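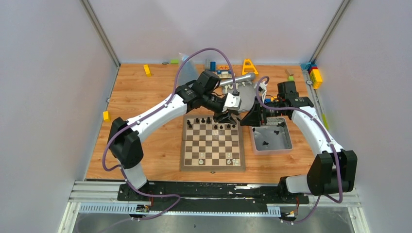
*Fig. 1. Two-arm cell with a chessboard, a tray and a parts bin.*

**Unit 4: Sorting and kitting at Arkora**

Kitting means placing small parts in set positions. Chess pieces are a common stand-in for those parts in practice cells.

Before the arms, packers at the Rarley plant filled 352 kits a shift by hand. The cell now fills 468. Jobs changed as follows:

- Packers became cell tenders. They load trays, clear jams and sign off kits.
- Training takes 20 hours, paid.
- Wrist complaints fell. Complaints about boredom rose.

Read the Morais interviews before class. Bring one task from your own job that you would not hand over, and be ready to say why.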